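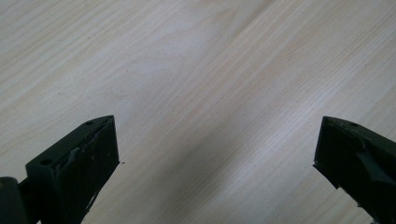 Local News | Town & Services
3 min read

Light tabletops chosen for the Tornholm reading rooms

The public library of Tornholm will replace the tables in its reading rooms during the spring. The old tops were dark brown, and many visitors complained over the years that the rooms looked gloomy in the afternoon. The new ones are pale, with a fine wood grain, and the first of them can already be tried on the ground floor.

The order covers 109 tabletops and was given to the furniture firm Plirnoton after a comparison of samples in the winter. The steel legs of the old tables will be kept and used again.
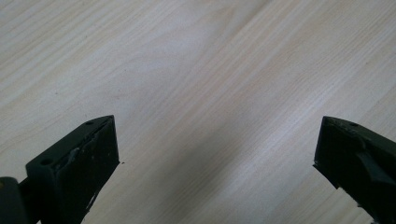
TORNHOLM, March - The first six tables with the new tops were opened to the public on Thursday at 10 in the morning, in the corner between the newspaper shelves and the large window. The remaining tops will arrive in smaller deliveries, so that the reading rooms can stay open during the whole work.

The library compared samples from two makers, Plirnoton and the smaller workshop Jiang from Atuvness. Both offered a light surface. According to the library, the prices were close to each other, and the decision was made mainly by the look of the grain and by the time of delivery. Jiang could begin only in the autumn, and the library did not want to wait through another summer with the old tables.

The chosen surface is cream and beige in color. The grain is made of thin lines lying close together, and in some places they open into longer and softer streaks or bend a little. It is a quiet pattern, and the library says that this was important for people who read small print or work with maps. A sample with large dark knots was also tried in the winter, but readers found that it pulled the eyes away from the page.

Visitors could leave their opinion on paper cards next to the samples. Most of the cards were in favor of a light color. Several older readers wrote that a white page on a dark brown table had made them tired, especially in the evening when the ceiling lamps are on. A few others preferred the brown tops, which have been in the building as long as they remember, and asked that at least one should be saved. The library has agreed to keep one complete old table in the local history room on the second floor.

There was also a question about dirt. On a pale surface every pencil line and every ring from a cup can be seen at once - on the old tops such marks were mostly hidden. The library does not see it as a problem. The tables will be wiped each evening with a damp cloth and mild soap, and stronger cleaning products will not be used. Drinks are still allowed in the reading rooms if the cup has a lid. Pens are allowed as well, but visitors who cut paper or use glue are asked to take a mat from the information desk. The mats are free to borrow.

The old tops will be sold in the yard behind the library when the work is finished. They have scratches and some have carved initials, but they are thick and heavy, and the library believes that they can be useful as workbenches or shelves. Each buyer must arrange the transport. The date of the sale will be put on the notice board in the entrance.

The children's department is not included in this order. Its low tables were changed two years ago and are in good condition. The computer places on the second floor will also stay as they are, since their tops have openings for the cables and would need a different drawing from the maker.

While the tops are changed, a part of each room will be closed for one or two mornings. The work starts on the ground floor and moves upward. Readers who need a fixed seat for a longer time, for example students before their exams, can reserve one at the information desk or by telephone. The opening hours of the library will not change.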